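Serkedeck Napkins in Denim Blue: Long-Term Review
October 2022

The Serkedeck is a plain-weave cotton dinner napkin sold in sets of 12. I bought the set in August to replace a pile of Manurung napkins that had gone thin at the folds, and it has been in daily use since then, two or three napkins per meal, with a wash at the end of the week.

Construction

The fabric is a single layer of cotton with a mitered hem on all four sides. Stitching is even on ten of the set. The other two have a short run of loose stitches at one corner, which I closed by hand. The cloth is noticeably heavier than the Manurung and closer to the Niltari, though the Niltari has a wider hem that takes longer to dry.

Color is a flat, muted blue. The product page shows something brighter. It goes with clear glass and with most plain tableware, and it hides tea and gravy marks well. It does not hide flour or lint.

Folding

A napkin of this weight holds a simple rectangle if the folds are pressed down by hand. I fold in half, then in half again, and turn the strip lengthwise to the diner. More complicated folds need starch and an iron, and the hem gets in the way of anything with a point.
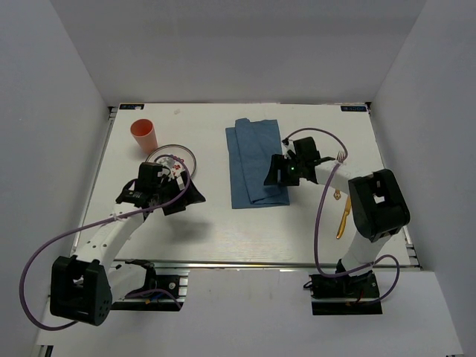

Do they need ironing for everyday use?

For everyday use, pulling them flat while damp and stacking them is enough. Creases from storage stay visible on the table, and a corner may lift a little until the cloth has been used.

Absorbency

Out of the package the cloth pushes water around. After three washes it took up a small spill in one pass, and by the fifth it was as good as the old Manurung set. Washing before first use is therefore required in practice, although the care card only suggests it. Fabric softener set one napkin back to its original state and I have left it out since.

Washing and shrinkage

I wash warm and dry on a rack. Shrinkage after the first cycle was visible in the length and slight in the width, so the squares are no longer quite square. This matters when folding, as the edges miss each other by the width of the hem. There has been no further change that I can detect. Some blue came out in the first two washes – keep them away from white cloth until that stops.

Tomato sauce came out with dish soap and a cold soak. Candle wax did not come out fully.

Compared with the alternatives

Joro makes a cotton and linen blend in the same price range. Rosário Bettencourt lent me four of hers for two weeks. They dry faster and feel crisper, and they wrinkle badly. For a set table I would take the Joro. For plates of snacks and weekday meals the Serkedeck is easier to live with.

Ratings

Fabric: good
Stitching: fair
Absorbency after washing: good
Color accuracy: fair
Value: good

I have ordered a second set in the same color and will add a note if the stitching is any different.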